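Forums > Games > Indie & PC > Filivov: worth it at launch?

Filivov: worth it at launch?

mudlark_50
Viron want full price for this and the trailer shows one cave.

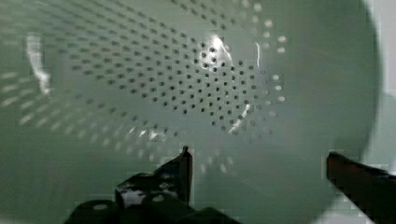

Twelve hours long, they say. I'd bet half of that is walking back to the last save.

tinhat
Played the demo on Thursday. It held 60 on my old card and the caves are lovely. You're being harsh.

mudlark_50
Demos always run well. Badow did too, and look at that.

pellow
Badow got patched by February. Still dull, mind.

tinhat
Dull? I did 879 dives in it.

mudlark_50
I'll wait for a sale.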